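The slow return of the café chessboard

By mid-afternoon the back room at Zotelau is usually full. The coffee is ordinary and the chairs are hard, but there are boards on most of the tables and anyone can sit down and play. A game costs nothing if you buy a drink. Regulars stay until the lights go off.

Cafés like it were common once. Many closed when rents went up, and the players moved to their phones, where an opponent can be found in seconds at any hour. Over the past few years some of them have drifted back. Most learned online and had never touched a real piece before they walked in.

The change takes getting used to. On a screen the board is flat and the legal moves are marked for you. Across a table you have to spot the check yourself, and a bishop on the far side is easy to miss.
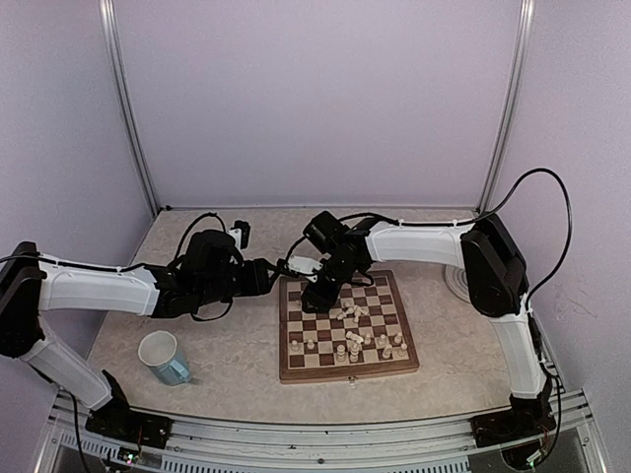

What a set costs

Bustetti, a small shop two streets away, sells a plain wooden board with pieces for 40 pounds. It also has a roll-up mat and plastic men for 20, and that is the one most beginners take home. At the other end of the shelf is a carved set at 347 pounds, which has been there since July.

Weight matters more than looks. A light piece falls over when a sleeve catches it, and in a fast game that means an argument. Felt on the base helps too, mainly with the noise.

The room itself needs less thought than people expect. Even light from overhead keeps shadows off the squares. A plain wall behind the players is easier on the eyes than a window.
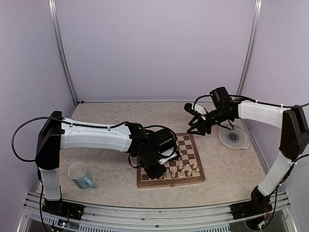
Finding a game

Sasov runs an open evening that starts at 7pm, with clocks provided. Suksawat is quieter and better for children, and it closes at six. Neither asks for a rating or a membership card.

If you are new, say so when you sit down. Stronger players will often give up a knight or a few minutes on the clock. Touch-move is the rule at Sasov, and at Zotelau it depends on who you are playing.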